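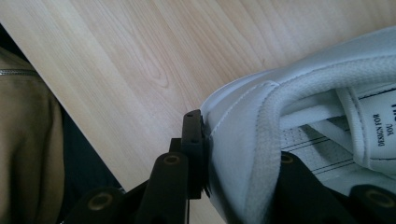

Can a robot do it yet? Questions we are asked about chores and machines

Last updated March 2026

Drutwood runs a small repair and cleaning shop for shoes, bags and light clothing. We have two machines on the shop floor and we have tried several others. Customers ask us about them at the counter, and other small shops write to us by email. I have collected the answers on one page. English is not my first language, so please write to us if a sentence is not clear.

General questions

Do you use robots in the shop?

Yes, for a small part of the work. One arm carries trays from the cleaning bench to the drying rack. The second one, from Brellier, is used for trials with shoes and bags. All repairs, all stitching and all colour work are done by people.

Can I buy a robot that does the chores in my house?

You can buy a machine for one chore. Vacuuming is the best case, and mowing the lawn is also good if your lawn is simple. A machine that walks through your house and does whatever is lying there, in the way that a person does it, is not something I would advise you to spend money on today. There are companies who sell them or take orders. Ask them to show you your own chore, in your own home, without a person steering from another room.

What does "without a person steering" mean? I saw a video where the robot folds shirts.

Many videos are real, but in some of them a person moves the robot from a distance. This is called teleoperation. It is a fair way to test the hardware and to teach the machine, but it does not show that the robot can do the chore alone. Also look if the video is sped up. A shirt in twelve seconds on the screen can be a shirt in two minutes in the room.

Why is a dishwasher possible and a robot that loads the dishwasher so hard?

The dishwasher does not need to know what is inside. It sprays water everywhere and the dishes stay still. The loader must find each dish, take it at a good place, turn it and find a free space for it, and every kitchen has other dishes. Most chores that still wait for a machine are of this second kind.

Shoes and other soft things

Why do you write so much about shoes?

It is our trade, and a shoe is also a good test. It is partly stiff and partly soft. The sole keeps its form, but the collar gives way when you press it, the tongue slides to one side and the laces go where they want. If a machine can handle a hundred different shoes, I would trust it with many other things in a house.

Can a robot pick up a shoe and put it on a shelf?

Yes, most of the time. In February we did a trial with the Brellier arm and a simple two-finger gripper. The task was to take one shoe from the table and put it on a shelf at the height of the table. We made 400 attempts with shoes of many kinds, and 92 failed. A failure for us means that the shoe fell, or was put down on its side, or the arm stopped and waited for help.

For a shop this is not good enough. A person who drops 92 shoes would not stay long with us. But two years ago the same task was not possible for us at all, unless every shoe was lying in exactly the same direction.

Where should the gripper hold the shoe?

The heel is the best place for us, with one finger inside the collar and one outside. At the side of the collar it can also work, but the leather there is thinner and bends more. A finger that presses too hard can leave a crease. On smooth white leather you see every mark, so we use less force for white shoes and accept that the arm is slower.

Please do not grip by the tongue. The tongue is held by a few stitches, and on older shoes these are often weak.

What happens with the laces?

Laces are the biggest cause of trouble. A wide, flat lace that is lying loose over the opening can come between the finger and the shoe. Then the gripper closes on the lace, the force sensor reports that something is held, and the arm lifts up a lace with a shoe hanging from it. Sometimes it even arrives on the shelf like this, and we count it as a failure anyway.

We now push the laces inside the shoe before the tray goes to the arm. A person does this. It takes a few seconds for each pair, and you can ask what is the use of the machine then. I ask it too.

Can a robot tie laces?

There are laboratory machines that do it with one kind of lace on a fixed shoe. We know of no machine for a shop or home that ties laces on any shoe you give it. Threading new laces through the eyelets is even more difficult, as the end of the lace is thin and bends away.

Can a robot clean a shoe?

The sole, yes. There are brush machines for soles, and they have been good for a long time, without any intelligence inside. For the upper you must know the material. Smooth leather, suede and textile each want another brush and another product. A camera often sees the difference between suede and smooth leather, but it makes mistakes with coated textiles, and one wrong product can ruin the pair. We let the machine suggest and a person decide.

The inside of the shoe we clean only by hand. Perforated linings hold dust in the small holes, and printed lines or labels can go off if you rub too much.

What about bags and jackets?

More difficult than shoes. A bag that stands is easy enough, but a bag that has fallen together has no clear top or bottom for the camera. Zippers are a chore of their own. To close one, you must hold the fabric tight with one hand and pull the slider with the other, and you must feel when a fold of the fabric comes between the teeth. The arm does not feel this. It pulls.

We stopped our zipper trials after the second broken slider.

And folding laundry?

Towels are possible, slowly. A towel is a rectangle and it has no inside. T-shirts work on some machines if they are given flat and one at a time. Fitted sheets, no. Socks in pairs are possible in theory, but finding the second sock is the real chore.

Questions from other shops

Which gripper should we start with?

Start with a simple one, two fingers with a soft surface. Hands with five fingers look very nice, but they have many small joints, and every joint is a thing that you must repair. Our first gripper was from Troson. It was strong and cheap, but the fingers were too thick to go into a narrow collar. We printed thinner fingers for it and they worked for one season.

Do we need to buy the arm, or can we rent?

We rented first, and I recommend it. Ask for at least three months. In the first month you will only solve problems with the table, the light and the cables.

What does it cost?

Prices for arms change often, so I do not give them here. I can give one figure from our own books. The table, lights, mats and safety stop for the second station cost us $2,976 together, and this was without the arm and without our own hours. Many shops forget this part in their plan.

Does the table matter?

More than I expected. A shiny table reflects the lamps and the camera sees edges where there are none. Wood with strong grain or dark knots can also confuse a simple camera program, although the newer ones manage it well. If you have problems, put a plain grey mat on the table before you change anything in the software.

Light from above is good for people, but it makes shadows under the laces and in the opening of the shoe. We added one lamp from the side.

How does the machine learn the work?

Two ways are common. In the first, a person moves the arm through the task many times and the program learns from these examples. In the second, a person does the task with a hand-held gripper that has a camera on it, so no arm is needed for the teaching. The second way is faster for us, and you can do it on any table. In both cases you need variety. We taught one task with 102 different pairs of shoes and it was still surprised by a pair of high boots.

Is it dangerous for the staff?

The small arms are slow and stop when they touch you, but this depends on correct settings. A gripper that holds an awl or a knife is dangerous at any speed. We do not give sharp tools to the arm. Your insurance company may want to see a written risk assessment, and it is better to call them before the machine is delivered.

Did anyone lose their job?

No. We are a small team and there was always more work than hands. The tray arm has taken over the walking, and everyone was glad to lose this part. I cannot promise what will happen in bigger companies.

Questions from customers

Will a robot touch my shoes?

Only if you agree. There is a box on the drop-off form. If you leave it empty, your shoes are handled only by people, and the price and the waiting time stay the same.

My shoes are expensive. Can I leave them for the trials?

Please do not. For trials we use our own shoes and pairs that were never collected. If you have old sneakers that you do not need any more, we take them at the MacDonald Street counter during opening hours. They should be clean and dry. Single shoes are also fine.

When will the robot be as good as a person?

I do not know, and I am careful with people who give a year. Carrying and sorting are close. For cleaning with a choice of product I would wait. For stitching a torn collar, I think I will be retired before it comes.

Can I come and see the machines?

Yes, the tray arm runs every morning and you can see it from the counter. The trial station is in the back and we show it when there is time - please write first.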